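Julia (student chess robot project)

Julia is a chess-moving robot arm project run by students in the Titden robotics club, and I've been writing and rewriting this page for the club wiki since I joined as the second-worst programmer in the room (Hadi Qudah was the worst, by his own account, and now he does all our motion planning, so there's hope for everyone). Feel free to fix my spelling. Please don't fix my opinions, those go on the talk page.

Name and origins

The project is called Julia after the programming language, which is a little embarrassing now that almost none of it is written in Julia. Carla Yammine and Lama Daher wrote the first version over one November as a class assignment and turned in 3542 lines of code with a single comment, "sorry." Carla's sister Dima joined later and rewrote the piece-picking part in Python. The name stuck because it was already painted on the club's storage cabinet.

What it does

The basic job is easy to say and hard to do: pick up a chess piece, carry it to another square, put it down without knocking over its neighbors. Julia doesn't choose the moves. People keep asking about this at open evenings and they always look a bit let down! A separate program can do the thinking if we want a real game, but most of our work is on the moving.

Nearly everything happens in simulation. We have an arm with a two-finger gripper, a table, a green and cream board, and as many lost pawns as we like, all inside the computer. A run takes a few minutes to set up and you can do it from home in your socks.
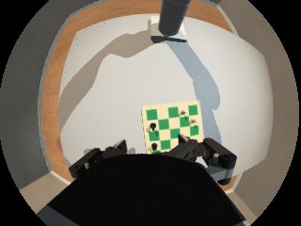

The small board seen from the gripper end, two black and two light pieces in view.

The close view is the one we argue over the most. It's very wide, so straight table edges come out curved, and the gripper itself covers part of the board. Rawan Smadi spent most of a semester on getting square positions out of views like this one. Her method fits a grid to whatever corners it can find and guesses the rest from there, and I still think it's the cleverest thing in the whole project.

Shadows are the other headache. The lighting in our simulated room throws more than one shadow off the arm, some warm brown and some bluish, and an early version of the square finder kept treating a dark patch on a cream square as a piece. (We lost a practice match to a shadow. I was there.) Rawan's fix was to train on many lighting setups, and after that the false pieces mostly went away.

Setups and scoring

We don't usually start from a full chess position. A crowded board is miserable for a beginner's code, so the standard exercises use a handful of pieces with plenty of open squares. Each student gets 40 tries at an exercise. A try counts if the piece ends up standing inside the right square and everything else is where it was. Touching a neighbor is allowed if it stays up, a rule that Lama hates and has tried to get rid of every single year. 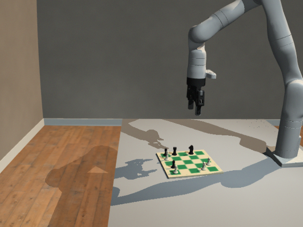 Eight pieces on the board, with the arm raised and the gripper empty.

Knights are harder than pawns, at least for us. The head isn't the same width all the way around, so the fingers have to come in at a sensible angle, and for a long time Julia had only one angle. Rooks are lovely. If you're new, start with a rook and enjoy the feeling while it lasts.

The other thing new people get wrong is height. It feels natural to slide the piece across low, and then there's a pawn in the way and down it goes. Lift first, travel high, come down slowly. Hadi's planner does this by default now, though you can still turn it off, and somebody does every fall.

Competition

Julia has been entered twice in the Mercado Cup, a friendly contest between student clubs. The first year we came 7th after our code crashed between rounds and Dima had to restart it on a borrowed laptop. The second year we did better on points and worse on sleep. The team from Nultico beat us both times with a planner so slow you could go get a sandwich during a move, but it never dropped anything, and we've been copying their slow approach near the board ever since.

Current work

Dima is working on captures, where one piece has to be taken off before the other moves in. Castling is on the list after that. Carla wants en passant. The rest of us would like Carla to wait.

See also: Square finder (Rawan's notes), Motion planner, Mercado Cup results, How to reset the simulator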